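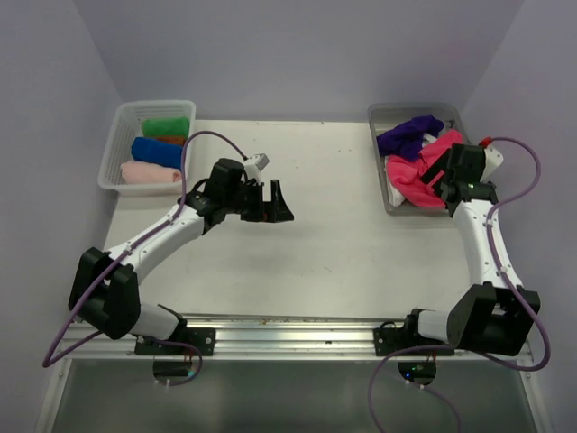 Quatre tissus dans leur panier blanc : vert vif, brun rouille, bleu roi et rose pâle.

Qui sommes-nous ?

Zamimeo est une école de couture et de teinture textile installée au rez-de-chaussée d'une ancienne bonneterie, à deux pas du canal. On y apprend à monter une manche, à poser une fermeture invisible, à teindre un drap de lin à la garance, et on y rit beaucoup aussi !

Tout a commencé dans la cuisine de Maj-Britt Tangen, avec 2 machines à coudre et une grande marmite pour les bains de couleur. Les voisines sont venues, puis leurs cousins, puis des gens que personne ne connaissait. Il a fallu pousser les murs. Aujourd'hui, 31 élèves suivent le cursus annuel, et les stages du samedi affichent souvent complet dès septembre.

L'équipe

Maj-Britt enseigne toujours la teinture végétale. Garance, gaude, indigo, brou de noix : elle en parle comme d'autres parlent de vin. Ilham Younis a la charge du patronage et de la coupe à plat, après des années en atelier de costumes. Montri Khamphan anime le cours du soir pour débutants – on y arrive sans savoir enfiler une aiguille, on en repart avec un tablier ou une trousse.

Ce que nous aimons

Les chutes, d'abord. Chez nous, 100 % des tissus d'exercice viennent de fins de rouleaux et de linge donné. Draps, nappes, rideaux, tout nous intéresse, du moment que c'est lavé et en fibres naturelles. Nous aimons aussi les ourlets refaits trois fois, les carnets d'échantillons qui débordent et les longues discussions sur la différence entre un bleu et un autre bleu.

Nous rendre visite

L'atelier ouvre ses portes aux curieux le mercredi après-midi, sans rendez-vous. Passez avec un vêtement à transformer, ou juste avec vos questions – le thé est offert et la bibliothèque de patrons est en libre consultation.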